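Two grippers, one white tube and a wet afternoon

Wednesday, February 10, 2021
By Vasanthi Lobo

Since December I have been comparing two kinds of hand-held gripper, and I promised to write down what I found before I forget it. The first kind is the Rinden, which has soft rubber fingers and a spring. The second is the Skiltance, black, with flat hard fingers and a small camera that looks along them. I had the Rinden for 39 days, and I wrote about it in my last post. For this one I used only the Skiltance, one in each hand.

My test objects are always common things from the house or the office. White things on a white table are my favourite, as they are difficult for the camera and also for my eyes.

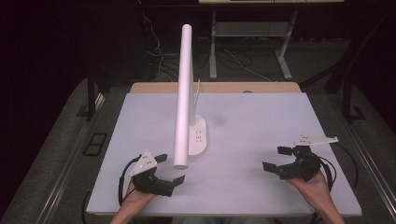 One Skiltance in each hand, with the tube standing between them.

The first thing I noticed is the handle. With the Rinden my wrist became tired after 4 or five tries. The Skiltance is heavier, but the weight sits closer to the palm, and I could work for a longer time. The cables are what I like less. They come out at the back, and when I turn my hand inwards I feel them pull. I have asked Ramalho, the shop where I bought the pair, if there is a softer cable. They answered very kindly that there is not.

The fingers close straight, with very little play. I was worried about the joints after reading some complaints on the Galico forum, so I looked at them closely. Mine have brass bushings in the arms and I could not feel any looseness.

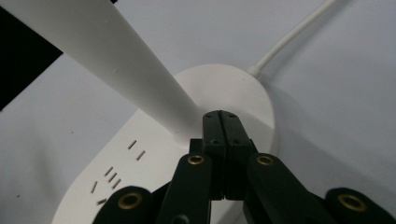 Can you use hard fingers on smooth plastic?
You can, but you have to close them slowly and choose a place where the two sides are parallel. On a round part they slide off, and a strip of thin rubber tape helps a lot.

I must say something also about the camera view. From above, I understand the table at once. From the gripper, everything near is very large and everything far is small, and for the first hour I was always stopping too early. The fingers take up a big part of the picture when they are open. The Rinden camera was mounted higher and showed more of the table, but it hid the fingertips, so I was guessing at the last moment. I prefer to see the tips.

I did my final comparison with the power strip, looking through one gripper with the other one also in view. 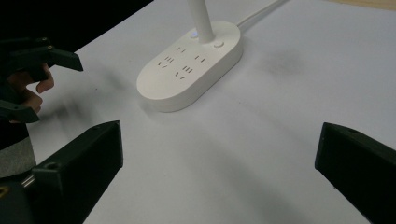 Porto, December

I am adding my old notes under this dateline, so that they stay together with the rest. "Rinden, second week. Good for cups and for the sponge. Bad for anything thin. The spring is too strong for my left hand. I would pay 200 euros for it, but no more."

I still agree with this. For thin things I would take the Skiltance, and for soft things the Rinden. Next I want to try both with a lighter cable, if I can find one, and to repeat the tape test with 7 different tapes.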